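Hanger week at robot club

September 20, 2025

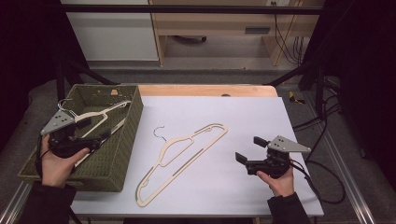
One in the basket, one on the paper.

Quick one, I have to be out the door in a bit. Saturday session, and we're on hangers now. Sounded easy when we picked it back in April. It is not easy.

The task: hangers go in the basket. Both hands on the grippers, squeeze the trigger, lift, place, let go, reset. Then do it agian. Our target for the fall is 160 good runs and we have 18. So yeah.

Stuff I learned today, in no order:

Grab the hanger by the long bar. The hook is a trap. Thin wire, slides right out of the fingers and then the whole thing swings around and you've lost it.

Go slow on the approach. Slower than that. I watched my own runs back and I look like I'm swatting flies.

Keep the cables off the work area before you start. I dragged one across the paper and had to toss the run.

Left hand gets bored and drifts. Park it at the basket and leave it there.

My forearms hurt. Trigger fingers too, is that a thing?

We argued about the basket for way too long. Half the club wants a deeper one, I like the low sides, you can get in at an angle and the hook doesn't catch as much. Staying with low for now.

The Tarcombe meet is what all this is for. Last time we went in with a block stacking demo and Drukeson beat us by 3 points, still not over it. They had a folding thing, really smooth. If we can get hangers working both ways, in and out, I think we have a shot. Also need to finish the writeup, which is at one paragraph and it's mostly the title.

Next session is left hand leading. I'm terrible at it so expect complaints. Will post teh run log once I clean it up.

Ok, bus.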